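How to set up a desk caddy you'll keep using

I love a tidy desk, and I mean the kind of tidy that survives a real working day - mail, phone calls, a kid borrowing the scissors. After trying every drawer insert and stacking tray going, I keep coming back to the humble mesh cup. It's cheap, it's light, you can see what's in it, and it holds far more than you'd expect. This is the method I use at home, and it takes one evening with the radio on.

What you need

One wire-mesh pencil cup
A damp cloth and a dry one
A sheet of scrap paper for testing pens
A small box or envelope for everything that's leaving
A scrap of felt, if your desk scratches easily

Step 1. Clear the whole surface

Yes, all of it! Take everything off and put it on the floor or the bed. Wipe the desk down with the damp cloth, go over it again with the dry one, and get right into the back corners where the eraser crumbs collect. Don't put anything back yet, even the lamp.

Step 2. Put the cup down first

The cup gets its place before anything else does. Sit in your chair, reach out the way you would if you were grabbing a pen in the middle of a phone call, and set it down where your hand lands. For me that's off to the left, since I'm left-handed, and far enough forward that my elbow doesn't catch it.

A black mesh cup on a white tabletop is my favorite combination. It stands out so clearly that you reach for it without looking up properly, and you notice right away when a stray pen is lying next to it.

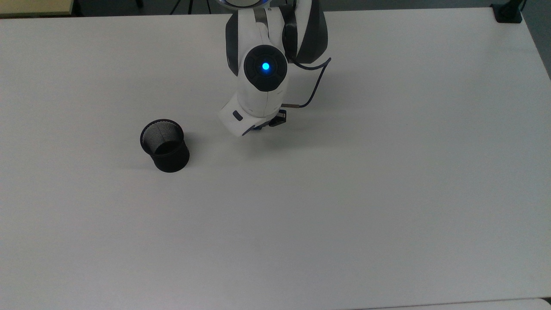
Step 3. Test every pen

This is the fun part. Tip all your pens onto the scrap paper and scribble with each one. Give a dry pen two good tries and then let it go. My first time through I had 60 pens, and I was thrilled to be rid of most of them. Markers get the same treatment, but check the caps too - a cracked cap means a dead marker in a month.

Step 4. Fill it by height

Tall things go at the back: ruler, scissors (points down, please), the long paintbrush you use for dusting the keyboard. Pens and pencils go in the middle. Short stuff like a stubby highlighter goes at the front, where it won't sink out of sight. Stop while you can still pull one pen out without three others coming along.

My friend Timo Teuber stands his pencils point up and his pens point down, so he can tell them apart by feel. I've copied him and it's great.

Step 5. Deal with the small bits

Paper clips and thumbtacks don't belong in a mesh cup. They work their way to the bottom and the tacks will find your fingers. A jar lid or an old mint tin is perfect for them, and it can live in the drawer.

Keeping it up

Once a month, empty the cup, tap it upside down over the trash and run an old toothbrush over the mesh. Dust loves those little gaps! If the base has started to mark the desk, cut a circle of felt and glue it underneath, then leave it overnight before you load the cup again.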